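About the Arm Room at Warkedine

We're a small crew in Jondadville that sets up robot arms and keeps them running for people who'd like to spend their day using one. Kiros Assefa and Yoon-hee Cha opened the shop with one bench and a borrowed torque wrench, and the first job was a wrist that drifted every afternoon. It took them 10 days to find the cause (a cable tie pulled too tight!) and they were hooked.

The arm on our own bench is still the one we love best, because it's where everything gets tried first. Gøran Granström looks after it. Each morning he checks the finger screws on the gripper, runs the joints slowly through their range with nothing in the fingers, and follows every cable by hand from end to end. A cable that hangs easy at one pose can pull hard at another, so he does it again with the arm stretched out.
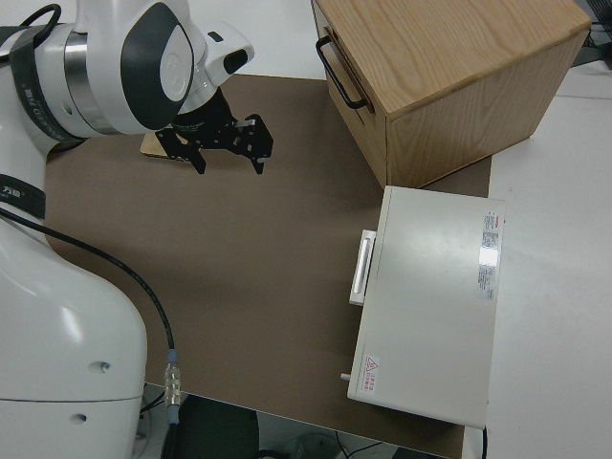
After that comes the part Gøran calls the handle round — opening and closing drawers until the grip is right. Handles are wonderful test pieces. A gripper that is a hair out of line will still pick up a block all day long, but ask it to pull a drawer straight and you'll hear about it. We ran 516 pulls in January while we were sorting out one worn finger pad, and Woo-jin Cho wrote down every one of them in the green notebook.

Woo-jin and Dong-geon Cho handle the repair side. They'll take a gripper down to its plates, clean it, swap whatever is worn and have it back on the arm in 30 minutes if the spares are in the drawer. Dong-geon also writes our setup sheets, and he's proud of keeping each one to a single page.

We look after 84 arms now, most of them within a short drive of Jondadville. If yours has started to click, sag or miss its mark, bring it by or give us a call. Mornings before 10 are best — the kettle's on and the bench is usually free.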